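How Do You Shop for a Robot?

Hi again! Last time I wrote about what robots can and can't do, and a bunch of you wrote in with the same question: how much does one cost, and can I get one for my room? So let's talk about shopping. Robot shopping is my job, more or less. I work at a place called Landutden, and I help pick out the machines and work out how we're going to pay for them.

First thing. Buying a robot is a lot like getting a puppy. The puppy costs money, sure, but then you need a bowl, a leash, a bed, food every single week, and trips to the vet. A robot has its own version of all that, and grown-ups forget it all the time (I've done it myself, more than once).

When I start planning, I don't open a catalog. I get a piece of paper and write down the job. It has to be a real job, with details. "Help with laundry" is way too big! Whose laundry? Socks or sheets? Does the robot carry it, wash it, fold it, or put it away? My friend Latifa Kettani makes me keep going until my sentence is so clear that a second grader could do the job from reading it. Mine ended up like this: "Pick up one clean shirt from a table, fold it, and leave it flat."

Now think about how you fold a shirt. You probably use both hands, right? Try it with one hand behind your back sometime. It's really annoying! So my shopping list needed two arms, and two arms cost more than one. They also need a gripper each. A gripper is the robot's hand, and the kind I like for cloth has just two fingers that open and close.

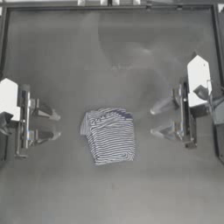 After the arms and grippers come all the smaller things, and this is where my paper fills up fast. We need a table that doesn't wobble. We need cables, and a computer, and a big red stop button that anyone can reach. We need spare fingertips, too. They rub against things all day and wear down, just like the eraser on your pencil. I always put 20 spares on the list, and Peter Bednárik, who does the fixing, always asks for more.

Then there's time. You can't see time in a shopping cart, but it costs money all the same! Somebody has to put the robot together, teach it, watch it, and clean it. For our folding project I planned seven weeks just for setting up and learning. During that time the robot wasn't going to save us any work at all. It was going to make extra.

Okay, let's do a pretend budget together. We'll use tokens, like at an arcade, and say we have 332 to spend.

Arms and grippers: 200 tokens
Table, computer, cables and stop button: 45 tokens
Spare parts: 20 tokens
People's time: 60 tokens
Left over: 7 tokens

Add it up and check me! Now, are seven tokens enough to keep for surprises? I don't think so. If the computer breaks in January, we're stuck. So we might pick a cheaper table, or borrow a computer, or wait and save up some more. Waiting is allowed. We waited a whole winter once.

One more thing I do before I buy anything is ask for a tryout. I bring our own shirts in a bag, thick ones and thin ones and stretchy ones, and I ask to see the robot work with those. A company's own shirt might be the easiest shirt in the world to fold. I write down what happens on every try, even the silly ones.

Want to practice? Pick a chore at your house. Write one very clear sentence about it, then list everything a robot would need to do it, right down to the plug in the wall. Ask a grown-up which part they think would cost the most. My guess is they'll forget the spare parts!

87 likes | 7 comments | Share

More from this series
What Is a Gripper, Anyway?
Why Robots Need a Big Red Button
Can a Robot Tie Your Shoes?
Ask Us: Your Robot Questions

Contact us | Copyright Landutden Kids' Pages | Back to top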